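Replacing the gripper pads: notes towards next year's equipment budget

The budget round at Feltley opened in June, and I have been asked to set out what the sorting cell will need over the coming year. I am recording my reasoning on this page as well, as several readers at other sites are preparing similar requests. 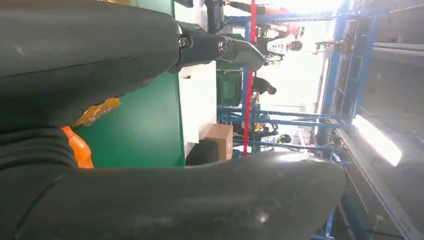
Tadhg Dolan

Our original request covered the arm, the mounting and the installation. It made very little provision for the parts that touch the material. Finger pads were entered under sundries, with a single line of 400 pounds, and that sum was spent well before the year closed. I accept responsibility for the omission.

For the coming year I have proposed that pads be given a heading of their own. Two suppliers have quoted. Pirasau offers a set of 24 at a lower unit price, with delivery in 17 days. Kutis charges more for each pad but holds stock locally, and Binta Afolabi in purchasing has asked whether they would agree a fixed price for the full term. We await their reply.

The choice of surface also has a bearing on cost. Clear plastic bottles are smooth and awkward to hold, and a textured orange finger with small raised bumps is dearer than a plain one.
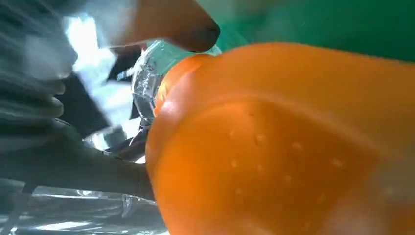 My preference is to buy textured fingers for the bottle work and to keep plain grey pads for bags and mixed items - a division that Aisling Mulcahy first suggested in her spring review. It would mean holding two kinds of spare, and the storage must be budgeted for too.

I have further asked for 3 days of technician time to be set aside for changing and checking pads. The draft goes to Declan Tierney for comment next, and the brackets and bolts will be priced separately.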